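Chapter 6
Planning a Sorting Task

What you will study in this chapter
6.1 Writing a task statement
6.2 Choosing and placing test objects
6.3 The approach, the grasp and the release
6.4 Keeping a trial log
6.5 Chapter project: the tabletop sort

Key terms: task statement, workspace, approach path, clearance, home position, trial, failure mode

Opening case: the Brarnville Robotics Club

In March, the robotics club at Brarnville High School entered the Fornero Challenge, a contest in which student teams program a small arm to sort household objects by color. The club had built a working arm the year before and had already learned to move each joint by command. Its members expected the sorting task to take two meetings. It took most of the term.

The delay did not come from the arm. The team, led by Titilayo Garba, had begun to write code before it had agreed on what the code was supposed to do. One group assumed that every object would be lifted and carried to a bin. Another assumed that the objects would be pushed across the table. Both programs ran without errors, and neither could be used with the other. Tarık Coşkun, the club's faculty adviser, asked the members to stop programming and to write a single page that described the task in plain words. That page is reprinted in Section 6.1, along with the notes the students made when they revised it.

This chapter follows the same order of work. You will begin with a written statement, move on to the objects and the table, and only then turn to motion. Students who worked through Chapter 5 will already have a home position saved for their arm and should keep it for the exercises that follow.

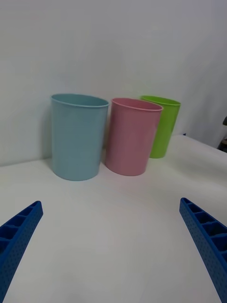 A test object should be simple enough that a failed trial can be explained. If an object has a handle, a label or an uneven weight, the team may spend an entire session deciding which of these caused the trouble. Color sorting adds a second requirement – the objects must be easy to tell apart under the lighting of the room in which the arm will be used. Light blue, pink and lime green cups on a white tabletop meet both needs, and their smooth, slightly tapered sides raise a question that each team must answer before its first trial: how far above the base should the fingers close? Spacing deserves equal care. Where the gap between two cups is as narrow as the one between the blue and the pink, an open finger may have no clear path down between them, and the program must either approach from another direction or take the cups in a different order. Section 6.2 gives a method for measuring clearance with a paper template of the gripper.

The Brarnville students recorded their trials in Flimow, the logging program used throughout this book. Each entry listed the starting layout, the command file, the result and one sentence of comment. By the end of the term the log held some 70 entries. Many of the comments were short, and a few were of little use to anyone who had not been present. Section 6.4 compares several of them and asks you to rewrite the weaker ones.

A note on equipment

The exercises are written for the Ibrahim classroom arm but may be carried out on any arm with a gripper that opens and closes on command. Schools using other equipment should check the reach of the arm against the layout sheet in Appendix B. Speed limits set by the instructor apply to every trial, including those run with an empty gripper.

Before you begin

Form your project team and choose one member to keep the log. Read Section 6.1 in full. Then, without looking at the Brarnville page, write your own statement of the tabletop sort. Include the starting layout, the finished layout, and the conditions under which a trial is to be stopped. Bring a printed copy to the next class meeting and be prepared to exchange it with another team.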